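Search this site Go Advanced search

Metal reusable bottle

A metal reusable bottle is a portable container for drinking liquids, made to be filled, emptied and washed many times over. It is distinguished from the single-use bottle by its heavier wall and from the drinking cup by its narrow, closable mouth.
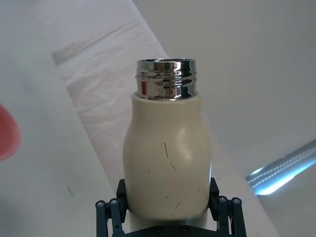
Most such bottles are sold in capacities between 300 and 1169 milliliters. The smaller sizes are intended for children and for coffee, the larger ones for hiking and shift work. A capacity of 400 milliliters is common in bottles meant for a handbag or a school desk.

Body

The body may be straight-sided or rounded. Rounded bodies, which swell at the middle and draw in toward the shoulder, follow the outline of the older dairy bottle and are sometimes listed in catalogs as "milk" shapes. They are comfortable to hold but take up more room in a rack, and many do not fit the cup holder of a car.

Bodies are built with either a single or a double wall. In a double-walled bottle the air between the two shells is drawn out before the base is sealed, which slows the passage of heat. Single-walled bottles are lighter and cheaper. The two kinds cannot always be told apart from the outside.

Neck and closure

The neck is usually left as bare stainless steel, even where the body is coated, as paint on the threads would flake under the cap. External threads run around the outside of the neck and take a cap that screws down over it. Internal threads, cut inside the mouth, take a stopper. There is no general standard for thread size, and a cap from one maker seldom fits the bottle of another. The early Gasmont bottles used a coarse external thread that was later taken up by Piltel, so that caps from the two firms can be exchanged.

Finish

Matte coatings in cream, gray and other pale colors became popular for household bottles. They offer a better grip than polished metal but show wear sooner. Typical marks are long scratches from keys or zippers, and small dark specks and scuffs on the lower body, where the bottle meets tables and other bottles. Such marks affect appearance only. A dent in the wall of a double-walled bottle is more serious – it may bring the two shells into contact and reduce insulation.

Mattes Reinholz, in his survey of household containers, divides wear into three grades and treats surface scratching as the lightest of them.

Care

The bottle is washed by hand with warm water, mild soap and a long brush. The threads are cleaned separately, together with the gasket of the cap. Bottles are stored open to allow the inside to dry. Bleach and steel wool are not recommended.

See also: Canteen; Milk bottle; Screw cap; Vacuum flask

Contact the editors | Copyright Ruven Reference | Back to top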